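**Taking a simulated arm to an open day -- worth it, or will people walk past?**

Our club has a table at the Kelham open day in January. The real arm is staying home (long story, involves a gearbox), so it's the simulator on a big monitor or a folding chair with me on it. Has anyone done a demo this way? We expect 200 visitors, and I'd like at least 5 of them to stop.

-- Triin Pärn

**Eimear Moriarty**

Did it last year at Estis. People stop if something moves, and they leave when it stops moving. Make the loop short. Ours ran 56 seconds and that was already asking a lot of the public. Also put the word SIMULATION on a card in large type, or you'll spend the day being asked where the robot is.
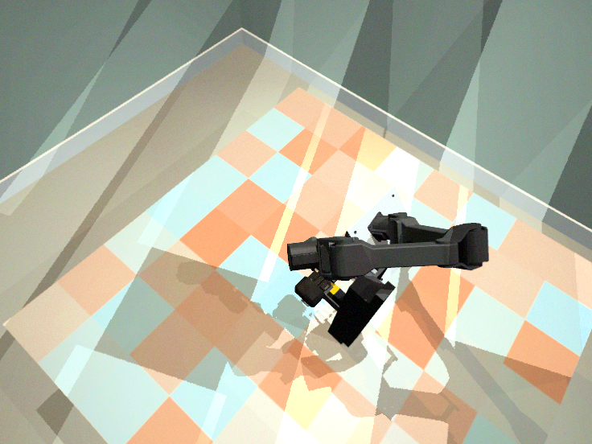

Let visitors change something. We gave them one slider for arm speed and one key for reset, and taped over the rest of the keyboard after a small boy found the settings menu. The slider went straight to maximum every single time -- adults included. Set your maximum accordingly.

Bring your own extension cord. Turn off screen sleep, and updates too. I learned about updates in front of a school group.

**Tadhg Doherty**

just bring the real one, nobody likes videos

**Gobnait Costello**

A simulator isn't a video, Tadhg. Triin, what Eimear said, plus save a known good starting state and practice getting back to it with people watching. My reset worked 199 times at home. I also wouldn't stand in front of the monitor, which sounds obvious until you've done it for an hour.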